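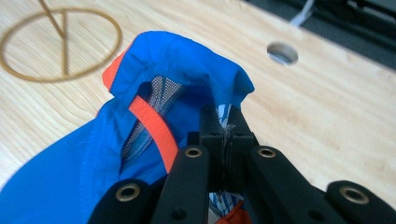 HAND-HELD GRIPPER, GARMENT HANDLING
Pre-use and periodic inspection checklist, with comments
Site: Jundunach
Cell: Oma
Inspection date: Thursday, May 31, 2018
Type: periodic (every 300 operating hours)
Hour meter at inspection: 1,809
Result: released for use with two open items

Scope. Applies to the two-finger hand-held grippers used on the garment tables. The fixed arms in the Zaser cell have their own sheet and are not covered. Marks used: OK, OPEN, N/A. An item marked OPEN needs a comment and an entry in the defect log before the tool goes back on the rack.

PART A - FINGERS

A1. Fingers seated, no play at the mount. OK
Checked by hand with the tool powered down.

A2. Fingers meet evenly when closed on nothing. OK
Check against a light background. A wedge-shaped gap means one finger is seated wrong. Reseat it before touching any adjustment.

A3. Slots and stepped edges near the tips free of lint and thread. OPEN
Pale strands caught where the two fingers meet, seen with the jaws closed on the blue jacket fabric. It could not be determined from the outside whether they are thread or loose fiber. Remove with tweezers, jaws open, tool off. Do not use a blade. Blades nick the edges, and a nicked edge will pull a thread on the next light nylon that goes through.

A4. No burrs or sharp corners. OK
Run a scrap of lining material along both edges. If it snags, the finger is replaced. Filing is not permitted.

PART B - LINKAGE

B1. All four linkage arms move freely through full travel. OK

B2. Brass-rimmed grommets seated in the arms, none turning or standing proud. OK
Press each one from both sides. A grommet that turns under thumb pressure is a reject.

B3. Screws at the recessed holes present and tight. OK
Use the preset driver in the Oma drawer. The general driver from the bench is not to be used on plastic parts.

B4. No cracks in the plastic at the pivots. OK
Look at the rounded ends under the bench lamp. Hairlines start on the inside of the curve and are easy to miss on black material.

B5. Pinch point label legible. OPEN
Label worn at one corner. Replacement ordered through Kuhlmann. The tool may stay in use for eight working days with a worn label, after which it is pulled.

PART C - GRIP TEST

C1. Grip force on test strip, limit 73 N. OK
Three readings, all under the limit. Only the highest is logged.

C2. Fabric releases cleanly when the jaws open. OK
Test with slick nylon and with mesh separately. Mesh can hang on the stepped edge even when nylon drops off without trouble.

C3. Single-layer and bunched grip both tested. OK
A bunched grip on a lined garment puts shell and lining between the fingers together. Compare with the grip plan for the garment. If the plan calls for the shell alone, a grip that also takes the lining is recorded as a misgrip, even if the lift succeeds.

C4. Straps and drawcords outside the linkage path before closing. OK
Applies to any garment with a hood, hanging loop or inner strap. The orange strap on the blue garment runs down toward one of the inner arms and goes behind the fabric there, so follow it by hand to its end before the jaws are worked. This item was added in December and is still skipped on some sheets. An unmarked C4 counts as a failed inspection.

PART D - TABLE AND SURROUNDINGS

D1. Wood surface smooth, no splinters. OK
Include the rim of the round hole in the tabletop. Keep the fingers and small loose parts clear of it.

D2. Marking in the table surface legible. OK
Brown circle with lines inside. Do not sand over it when refinishing.

D3. Cables behind the table clear of the walkway and not under tension. OK
Includes the thin white one. Route changes go in the cell log.

D4. Stop control reachable from the operator position. OK
Operator seated, garment in place. Testing this with a bare table is not accepted.

GENERAL COMMENTS

A3 has been open on three of the last four sheets. The interval for lint removal is changed from weekly to daily for any tool used on lined garments. Grease is not to be applied near the fingers for any reason - it transfers to the fabric and affects C2.

Items A3 and B5 to be closed on the next pre-use sheet. File this copy with the Oma cell log.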